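Gripper width goes flat in the middle of a take: how to find it and fix it

Wrote this up in January after losing most of a morning to it. Applies to the hand-held pairs with the cable coming out the back. If you're on the older Guvuvham handles the connector is different but the rest is the same.

Short version: it's the cable. It's nearly always the cable. Don't recalibrate first, I did, waste of time.

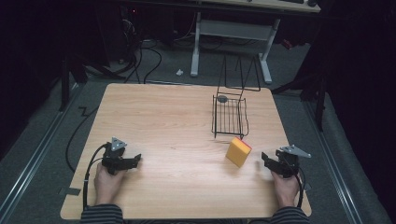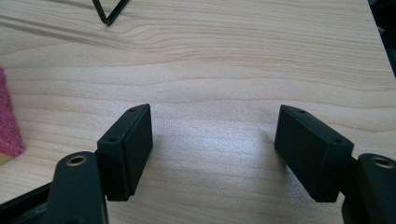

Symptom first. You record a take, video looks fine, both sides tracking fine, then you plot the jaw width and one side is a dead flat line from some point on. No error. Logger just keeps writing the last good number. Ours sat at 536 for the whole back half of the take while the jaws were plainly opening and closing on video. Left side is the one to suspect on a setup like ours, because the left cable curves down past the hand and goes straight over the near edge of the table, so every time you pull back toward yourself it can bend hard right there. The right one loops down beside the hand and we've had less trouble with it. Not none.

Why it's a safety matter and not only a data matter: those takes get replayed on the arm. A width that says half open when the hand was closed means the arm comes down with its fingers in the wrong place. We had one replay push a pad into the table hard enough to crack the pad. Nobody's hand was near it. Could have been. So treat a flat line as a bad take, always, even if the rest looks great.

What you need

Small hex driver that fits your pad screws
A spare cable, known good
Soft hook and loop strap, two of them. Not zip ties
The live plot open on a screen you can see while holding the grippers

Before anything

Stop the arm. Hit the stop, then power down its controller. Don't trust the pause button in the software, pause still lets a queued move run on ours. Rustside says that's fixed in their newer build, I have not tested it.

Delete or rename the bad take NOW. Put BAD at the front of the file name. You will forget by lunch.

Step 1. Check it's really flat

Open the take, plot raw width for both sides. Raw, not smoothed. On our pair fully open reads 835 and fully closed reads 200. Yours will be different, write them on tape and stick it on the handle.

A real held grasp still wiggles by a count or so. A dead reading doesn't wiggle at all. Same number down to the last digit, row after row. If it wiggles, your person was just holding still, and you're done here.

Step 2. Live wiggle test

Grippers on the table, nothing between the jaws. Live plot up. One person works the jaws slowly open and shut, the other moves the cable. If you're alone, tape the cable down in different spots and try each.

Start at the plug. Push it side to side, gently. Then work down the cable a hand's width at a time. Then bend it over the table edge the way it sits when you're working. Watch the plot the whole time, not the cable.

Line freezes at the plug: go to step 3.
Line freezes at the table edge or further down: step 4.
Never freezes: step 5.

Give it 4 minutes a side. I gave up after one the first time and called it good and it wasn't.

Step 3. Plug

Power off the gripper. Pull the plug, look in with a light. Bent pin, fluff, a bit of foam from a sponge (yes). Blow it out, don't poke. Plug back in until it seats. If it feels loose, swap the cable over from the other hand and test again. Fault follows the cable, bin the cable. Fault stays with the handle, it's the socket, and that handle comes off the bench till it's repaired.

Don't hold it in with tape and carry on. Taped plug works for a bit and then quits in the middle of a long session, which is exactly what happend to us.

Step 4. Broken cable

Swap it. Don't splice it. I know it's only a few wires. A splice is stiff and you just move the break a few inches along.

Cut the old one in half before it goes in the trash so it can't find its way back into the drawer. Paraskevi Sarantis pulled a "spare" out of ours that was the same dead cable I'd taken off the week before. My fault, no label.

Step 5. Cable's fine, then what

Look at the pads. Each one has two small holes along its top strip, and on ours the screws there work loose. A loose pad doesn't give you a flat line but it can bind, jaws stick at one width, and on a plot that looks close enough to fool you. Squeeze slowly. Should be smooth all the way. If it catches, snug both screws, a little on one, a little on the other. Don't crank them, you're going into plastic.

Still flat? Then look at the logger. Ours had a setting to repeat the last value when a sample goes missing. Turn it off. Have it write a blank instead. A blank breaks the replay script right away with an ugly error and that's what you want. The Margaritis script has the same option under a different name, look for "hold last".

Fixing it so it stays fixed

Strap the cable to the forearm, a loose loop left at the wrist. Loose enough to turn your hand fully over both ways. Second strap above the elbow. Now the pull lands on the strap and not the plug.

Keep the slack off the table edge. If it has to go over, round the edge off with a bit of foam.

Keep floor cable out from under the feet. We have one zigzagging under the table and I've stepped on it more then once.

Do an open-shut at the start AND end of every take. Full open, full closed, twice. If the end one is missing from the plot you know without watching the whole thing.

Before you put the arm back on

Record a short dummy take. Open, shut, pick up something soft, put it down. Plot it, both sides. Replay it with the arm at its slowest speed and raised well clear of the table, one person on the stop button, hands out. Only then at real height.

If you've got old takes from the same pair, run the flat line check on those too. The Zerkodport batch had bad ones in it from before we noticed, all left side. Still pulling them out. Will put the check script up here when it's cleaned up a bit.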